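Werkelari Releases Skadeo Fabric Finish for Team and Club Apparel

Cold-wash dye retention on red and navy polyester is the main change from the previous grade

Werkelari today announced the release of Skadeo, a textile finish for dyed polyester and polyester-blend garments. The finish is applied at the mill after dyeing and before cutting. It is intended for team shirts, club jackets and other apparel in which a strong color is sewn directly against white.

Color transfer in this type of garment occurs mainly when loose dye moves from the dark fabric to the light fabric during washing or storage. Skadeo fixes surface dye at a lower curing temperature than the Hattar grade it replaces. Mills that run Hattar can change over without new equipment. The padding bath, squeeze rollers and drying line stay the same, and only the curing step needs to be reset.

In wash trials at the company's Flellunen site, 700 garments were put through repeated cold cycles with mixed loads. White panels on 97 percent of them met the company's internal limit for staining at the end of the trial. The remaining garments were traced to 2 dye lots with high levels of unfixed red, and mills are advised to check incoming lots before treatment.

The finish does not change the care label. Garments may be washed cold with similar colors and dried on low heat. Fabric softener is not recommended, as it leaves a film that dulls the surface. The finish is not suitable for wool, silk or coated rainwear.

"Red against white is the combination our customers ask about most, and it was the one we used to set the limit," said Soledad Riquelme of Werkelari. "Navy was easier. Black is still being tested and is not part of this release."
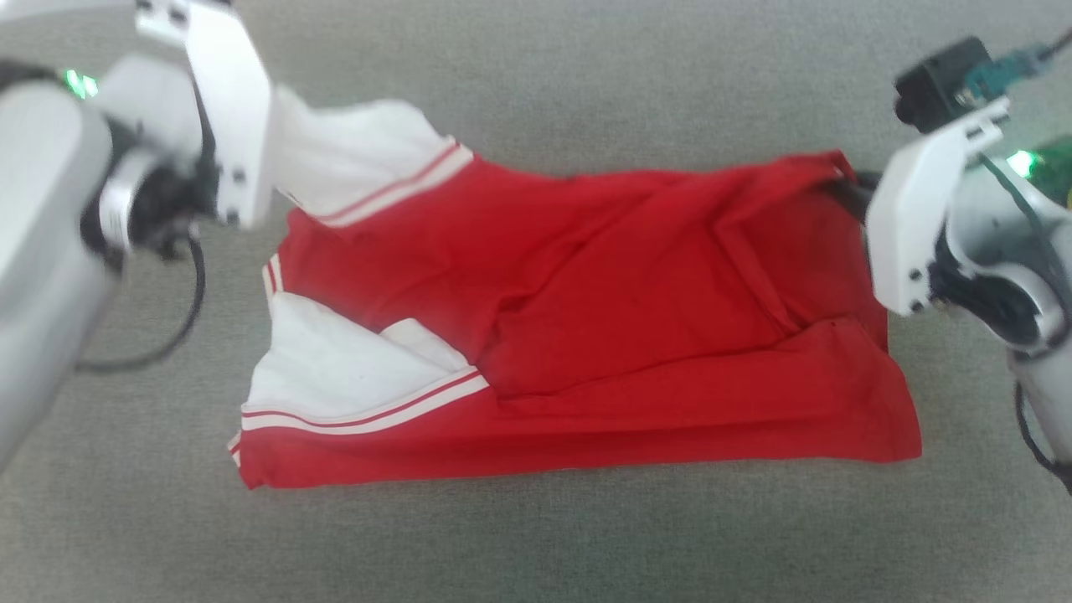 Widad Qaisi said the lower curing temperature matters more to a small mill than the staining result, as the curing oven is the largest item on the energy bill and orders for club apparel tend to come in short runs.

Skadeo is supplied as a liquid concentrate in drums. Sample quantities are available to mills on request, with a data sheet and a dilution table for nine common fabric weights. Orders for full production quantities open in April. Hattar will remain available until current stock is sold, and technical support for it will continue after that date.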